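Does a Computer Really Have a Brain?

People are always saying that the computer has a brain. Grown-ups say it, adverts say it, and quite a few books for children say it too. When everybody says the same thing, it is worth stopping to ask: who checked?

Let's check it ourselves.

The part that people call the brain is the processor. You may also see it called the CPU, which is short for central processing unit. It is a flat chip, and it sits on a big board called the motherboard. All the other bits of the computer are joined to that board in one way or another, so messages can travel between them.

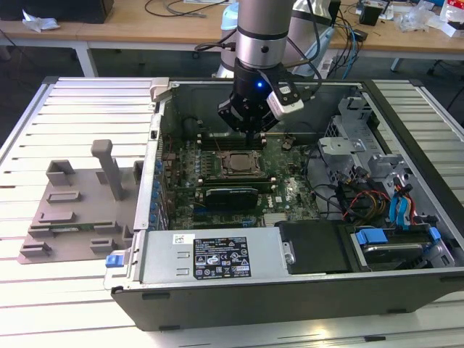 Druvedent for Young Readers, Issue 25

With the side panel off, you can see the dark green motherboard. The processor has a metal lid and sits in a socket near the middle, with black memory slots above and below it. It doesn't look much like a brain, but looks don't prove anything. A potato looks a bit like a stone.

What does it do all day?

A processor follows instructions. They are very small and very dull. Add these two numbers. Is this number bigger than that one? Put the answer over there. Fetch the next instruction.

That is nearly all of it. Your game, your homework and the video of the cat falling off the piano are all made out of dull little steps like these. The trick is speed. A modern processor can get through billions of steps in one second.

Now, is being fast the same as being clever? Think of someone who can copy out a page of Latin faster than anyone in the school, but doesn't know a word of Latin. You would say they were quick. You might not say they understood it.

But it beat me at chess!

Yes, it probably did. It would beat most people. But people wrote the chess program, and the processor carried out the steps. It wasn't pleased when it won. It won't lie awake if it loses.

Some people will tell you that the newest programs are different, because they can chat and draw and write poems. They are different in some ways, and even scientists argue about what to call it. Underneath, though, there are still chips doing sums. If somebody tells you that a machine "thinks" or "feels", ask them what they mean by the word. Then ask how they know.

Where does the brain idea fall down?

Your brain is made of living cells. It changes as you learn, and it goes on changing while you are asleep. A processor is made mostly from a material called silicon, and it doesn't grow new parts when you teach the computer something. What the computer needs to remember for a long time is kept in a different place, called storage.

Your brain can't be taken out and swapped for a faster one either. Many desktop processors can be.

And a brain has its own wants. It gets hungry and bored, and it wonders what is behind the shed. A processor has never wondered about a shed.

To be fair, the comparison isn't all rubbish. Both of them deal with information, and both of them use electricity, although your brain uses tiny electrical and chemical signals inside living cells. If "brain" only means "the part in charge of carrying out instructions", it is not a terrible nickname. It is still a nickname.

What is the shiny part?

Lots of people point to the square of metal and say, "That's the chip." Not quite! On many desktop processors, the metal is a lid. The silicon that does the work is hidden underneath, and it is smaller than you might expect. The lid spreads out the heat, because a busy processor gets hot enough to harm itself if nothing carries that heat away.
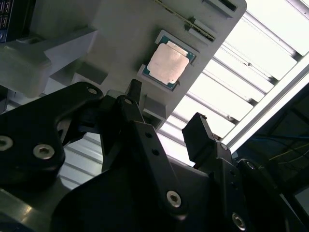 Try it yourself: be the processor

You need 4 friends, some paper and a pencil. One friend is the processor. The others write the instructions.

1. Choose a simple drawing, such as a house, and keep it secret from the processor.

2. Write 7 instructions for drawing it. Each one must be a single small step, like "draw a straight line across the page".

3. Give the instructions to the processor one at a time. The processor must do exactly what each one says and is not allowed to guess.

4. Look at the drawing.

Was it a house? If it came out as a muddle, whose fault was that? Swap places and have another go, and see if you can do it in 5 instructions.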